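De: Ro-un Han
Para: lista Retutside, equipamento e compras
Data: 22 de março de 2018
Assunto: Re: orçamento para o segundo posto de mãos

Em resposta à mensagem anterior:

> Precisamos de fechar a lista até ao fim do mês. A Dumov mantém
> a proposta do par de mãos completo, com entrega em 8 semanas.
> A Ollix só vende a mão avulsa, sem punho. Alguém que trabalhe
> com o posto atual pode dizer o que falta mesmo e o que pode
> esperar até agosto?

Respondo pela parte da mesa, porque o resto (licenças, computador) já foi tratado noutra conversa.

Para o segundo posto eu pedia o par da Dumov. A mão da Ollix fica mais barata no papel, mas obriga-nos a mandar fazer o adaptador do punho e a refazer a passagem dos cabos. Da última vez isso levou 30 dias de oficina e ainda tivemos de pagar duas deslocações.

Peças de reserva: 2 jogos de pontas de dedo por mão, com prioridade para as do polegar. Na proposta as pontas vêm só em conjunto com a falange. Convém perguntar se as vendem à parte.

Material de mesa: não é preciso comprar quase nada. A tarefa de pôr fruta no prato faz-se com objetos de brincar e um prato raso, e chega repetir o mesmo conjunto no segundo posto, para os resultados serem comparáveis. Deixo o trabalho tal como está montado.
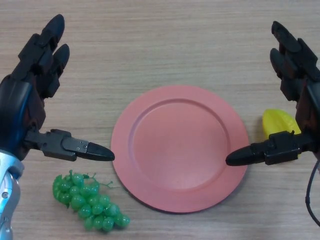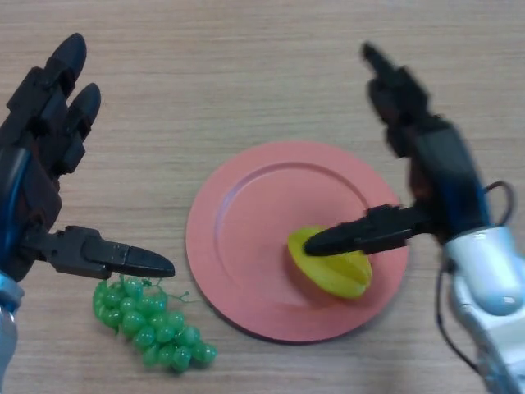
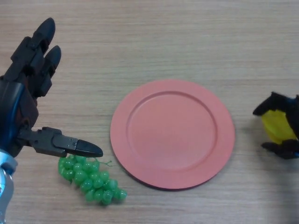

O mesmo prato cor de salmão e as uvas verdes nas três; a carambola está no prato só na segunda.

Na Na, a quem pedi preço para os objetos, a encomenda mínima é de 79 euros com portes. Dá para o conjunto do segundo posto e sobra para repetidos. Punha isto no fundo de consumíveis e não no pedido de equipamento, para não atrasar a aprovação.

O que pode esperar até agosto: a segunda mesa, se nos deixarem usar a bancada do fundo, e a mala de transporte. O que não pode esperar é o contrato de manutenção, que tem de ser assinado com a encomenda ou perde-se a condição da proposta.

Ro-un Han

---

Mirela: concordo com o par da Dumov, mas não assinava a manutenção sem ver o que cobre. No contrato do primeiro posto os cabos ficaram de fora e foi neles que gastámos mais. Se a Dumov os incluir por escrito, por mim segue já. Quanto às pontas, pedia mais um jogo para o polegar direito. E a bancada do fundo está prometida até ao verão, portanto a segunda mesa tem de entrar neste pedido.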